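Notes on Closing a Household Account of Forty Years

The purpose of this entry is to set down, in an orderly way, how my family's papers were sorted, reduced and stored over the course of one spring. Several relatives have asked for the procedure in writing. It is offered here in the form in which it was finally followed, including the points at which the first plan had to be abandoned.

The papers came from the house in Horkitstead, where my parents lived until the move to the apartment. They filled 55 boxes. Most of these were banker's boxes with lids, but a number had been used for canned fruit and still carried the smell of it. No inventory existed. My mother had labeled the boxes for the years 1981 through 1990 with great care and had stopped labeling altogether after that, at which point the contents became a matter of luck.

Initial Survey

The survey was carried out in March. Each box was opened, given a number in grease pencil, and closed again. No sorting took place at this stage. It is difficult to open a box of old letters without reading one, and I did not fully comply with my own rule. Box 14 alone took an entire afternoon, on account of a correspondence between my grandmother and a seed company over a shipment of bean seed that had arrived as peas. She wrote 5 letters. The company replied to two of them, with increasing courtesy, and enclosed a coupon.

A short description of each box was entered in a notebook. I had first intended to use a spreadsheet, but the basement at Horkitstead has one outlet, and it was needed for the lamp. The notebook was copied out later, and some of my handwriting could not be recovered. Box 31 is still listed as "misc. blue."

Categories Adopted

The following categories were in place by the end of the survey:

Property and tax records
Medical records
Correspondence
Photographs and negatives
School papers
Receipts, warranties and manuals
Printed matter not produced by the family

The last category was the largest. It held church bulletins, seed catalogs, a nearly full run of the Grarnanwood town newsletter, and every road map my father was ever given. The newsletters were offered to the Grarnanwood library, which already had a set but was missing several issues from the 1990s and was glad to take those. The remainder went to recycling.

Receipts and warranties were discarded almost in full. The household had kept the manual for every appliance it ever owned, including a dishwasher that was removed before I started school. I kept the manual for the sewing machine, as the sewing machine still runs, and the one for the chest freezer, for the sake of a note in the margin recording the dates of three power failures and what was lost in each. The second entry reads, in full, "all the venison."

Arrangements for Working Space

Sorting of this kind calls for a surface that can be left alone overnight. The kitchen table was tried first and was not suitable, as it had to be cleared for supper. The floor was tried next, and was hard on the knees and open to the dog.

The arrangement finally adopted was a large table with shallow trays set out on it, one to a category. Papers were dropped into the trays in the first pass and were not looked at again until the tray was full. Low sides are preferable, since a deep tray encourages delay. A tray that is open at the front is better still, as a stack of letters can be slid out in one motion without disturbing the order.

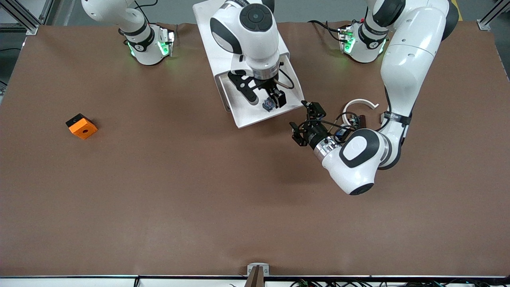
Retention and Disposal

The rule for financial papers was simple. Anything that concerned the purchase or sale of the house, or work that changed its structure, was kept. Tax returns were kept. The papers supporting those returns were kept for recent years and shredded for the rest, after a call to the accountant's office to confirm that this was acceptable. Readers should make the same call to their own accountant, as circumstances differ.

Shredding was first attempted at home with a small machine, which overheated after a dozen sheets and then required a rest of half an hour. This continued for two evenings. The bulk was then taken to Wemero, a print and mailing shop in the next town that accepts material for shredding by the pound. The service was prompt. The clerk asked whether the boxes should be returned, and I declined with some firmness.

Medical records presented a harder question. My own inclination was to discard everything relating to relatives who have died. My sister objected, on the ground that certain conditions run in families and that dates of onset may be of use to the next generation. Her view prevailed. A summary of two pages was prepared for each grandparent, and the underlying papers were then shredded. I now consider this the most useful product of the entire exercise – my cousins have each requested a copy.

School papers were returned to the persons who had written them, with the understanding that each recipient could do as he or she wished. My own included a report on the moon that drew heavily on a single source and a series of arithmetic tests I would have preferred not to see. I retained the report.

Photographs

The photographs were left until last, and this was an error in planning. By the time they were reached, in late April, patience was in short supply, and they deserved more than they received. Anyone undertaking similar work would do well to schedule them near the middle.

The total was close to what we had feared. My father's own log, kept in the lid of the slide cabinet, claimed 3,000 slides, and I saw no reason to dispute it. A large share showed mountains from the window of a moving car. Duplicates, blurred exposures and unidentified scenery were removed. Any photograph with a person in it was kept for review by the family, even where the person could not be named.

The review took place in May, over one long weekend, with the relatives seated in the living room at Horkitstead and the slides projected on a bedsheet. It had been planned as a working session. In practice, the naming of persons gave way to lengthy accounts of what those persons had done, and a dispute arose over the ownership of a canoe. I took notes as best I could. My aunt was able to identify nearly every face from before 1965, including those of several neighbors, and it was agreed that this session should have been held ten years sooner, when her older brother could have attended.

A total of 97 slides were selected for printing. The rest of those kept were placed in archival sleeves, labeled by decade, and boxed. Dates were taken from the mounts where the processor had stamped them. It should be noted that the stamp gives the month of processing and not the month in which the picture was taken. In our family the interval between the two could be considerable. One Christmas tree is stamped July.

Correspondence

Letters were kept as a body. I had considered a selection, but each attempt at choosing produced a stack nearly as tall as the original. They were removed from rubber bands, which had in many cases hardened and stuck to the envelopes, and were unfolded and placed flat in acid-free folders by writer. Envelopes were retained where the postmark supplied the only date. Paper clips and staples were removed if they showed rust.

One group was set aside unread. These were the letters my parents exchanged in the year before their marriage, tied in kitchen string. My mother was consulted by telephone. She asked that they be sent to her, which was done the same day.

Present Location of the Papers

The collection now occupies nine boxes. They are kept on the shelf in my hall closet in Segura, which stays cool in the summer and has no plumbing above it. A copy of the notebook is in the first box, and a second copy is with my sister. The tax and property papers are in a separate fire-resistant case, and the key is on the hook inside the pantry door, where keys in this family have always been kept.

Requests to see particular items may be made to me directly. Original letters will not be mailed, but I am willing to scan them, subject to a reasonable delay in the gardening months. Relatives holding papers of their own are encouraged to send a list, however rough, so that it can be added to the notebook.

Corrections to the names on the slides are still being accepted. The man in the plaid coat who appears in four of the lake pictures remains unidentified, and so does his boat.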